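Trivets, hot pots and stone counters: what do you all do?
Kanarwood Kitchen Table > Home and Hearth > Counters and Cookware

butterbean_lou
Started this topic in October

Hello everyone, I've been reading along for ages and finally have something to ask. We moved into the new place in Dokilholm at the end of summer, and after seven years of cooking on a scuffed old butcher block that I could treat any way I liked, I'm now the nervous owner of marble counters. I didn't pick them. They came with the house and they are beautiful, and I'm scared to death of them.

My question is about hot pots. At the old house I took the soup off the stove and put it wherever there was room, and now I find myself standing in the middle of the kitchen holding a Dutch oven like a lost waiter. My sister-in-law says stone is stone and I should stop fussing. The man who came to look at our sink said never, ever, not even a warm skillet. So who's right? And if I do need trivets, what kind do you like? I have a drawer with one cork round in it and that's the whole collection.

Thank you in advance, this is such a kind corner of the internet!

gravyboat62
Reply 1

Welcome, Lou! Your sink man is closer to it than your sister-in-law, bless her. I've lived with marble for thirteen years and the stone itself will put up with a fair bit of heat, but what it doesn't like is a sudden change in one spot. A screaming hot pan on a cold counter in January is asking for a crack, especially near the sink cutout or a seam where the slab is narrow. The sealer can go cloudy too.

So yes, trivets. I keep mine in three places: one by the stove, one by the oven, and one on the table. If I have to open a drawer for it I won't do it, and I know that about myself.

As for kinds, here's how I'd sort them for somebody starting out.

Cork. Cheap, light, kind to stone, and quiet when you set a pan down. It stains if you look at it wrong, and mine gets a toasty smell under cast iron straight off the burner. I buy it knowing it'll go in the trash eventually.

Silicone. Good grip, goes in the dishwasher, doubles as a jar opener. Not much to look at. I have one of the Rana mats and I grumble about it and use it every day.

Metal. My favorite for the table, and the kind people tend to hand down. The open ones let air get under the pot, so the heat has somewhere to go. You do want little feet or pads underneath on marble, and you want to lift it and never drag it. I'm partial to the fancy old-fashioned sort, an oval with loops and arches and a big flower in the middle, in that golden-brown color that looks so nice against white stone with gray veins.
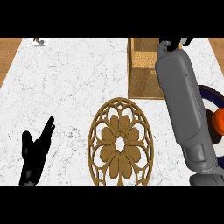

Wood slats. Pretty and gentle, though they hold water if you set a dripping pot on them. Let them dry standing up or they'll warp into a rocking chair.

Ceramic tile. Lovely for a teapot. I wouldn't trust one under a roasting pan, and the glazed edge can chip and then you've got a sharp thing sitting on your soft counter.

Sorry for the novel. I get going on this subject.

potluck_pete
Reply 2

I'm going to be the grump here, gravyboat, with love. I don't think metal belongs anywhere near marble. I had a cast iron one with rubber caps on the feet, and one of the caps fell off without my noticing, and by the time I did notice there was a nice curved scratch from me nudging the pot around while I talked on the phone. I still see it every morning when I make my coffee. Folded towel for me, thick cotton, folded twice. My grandmother did it that way and her counters outlived her.

gravyboat62
Reply 3

Oh Pete, I'm sorry about your scratch, but a folded towel! If it's the least bit damp the heat goes right through it, and then you've got a steamed counter and a burned hand. I'll grant you the caps. I check mine when I wipe down, and I glue them on with a dab of clear silicone from the hardware store. Felt pads work too, but they get grubby.

mossandmuffins
Reply 4

I'm somewhere between the two of you. I use metal on the dining table, which is oak and already has its share of history, and cork on the marble. For the really heavy things I put the metal one on top of a cork one. It looks a little silly and it works fine.

Lou, something I wish I'd heard sooner — heat isn't the thing that will get you. It's lemons. And vinegar, and tomato sauce, and the ring under a glass of wine. I worried so much about hot pans my first year that I let a cut lime sit by the toaster all through supper, and the dull spot is there to this day. A polished finish shows it worst. Wipe up right away with plain water and a soft cloth, and keep vinegar sprays out of the house altogether.

potluck_pete
Reply 5

Seconding the lemons. We can all agree on the lemons.

On the towel, I'll say DRY towel, and I'll say it louder next time. I also own a Tunen slow cooker that sits on a wooden board all winter long, up to seven hours at a stretch when it's chili, and the board has never given me a bit of trouble. So there's another idea for you, Lou: one big board that lives next to the stove.

butterbean_lou
Reply 6

You are all wonderful, thank you! I read the whole thread out loud at supper and my husband has already claimed the board idea. I'm going to get another cork one for beside the oven and keep my eye out for a pretty metal one for the table, with feet, and I promise to check the caps.

Now I have to confess there's already a dull ring by the window that I thought was a water mark. Is there any hope for it, or do I put a plant on top?

mossandmuffins
Reply 7

Small ones can be buffed with marble polishing powder and a damp cloth if your finish is shiny. Try a hidden corner first and go slowly. If it's a honed finish leave the powder alone and ask a stone person. The plant is also a perfectly good answer — just put a saucer under it.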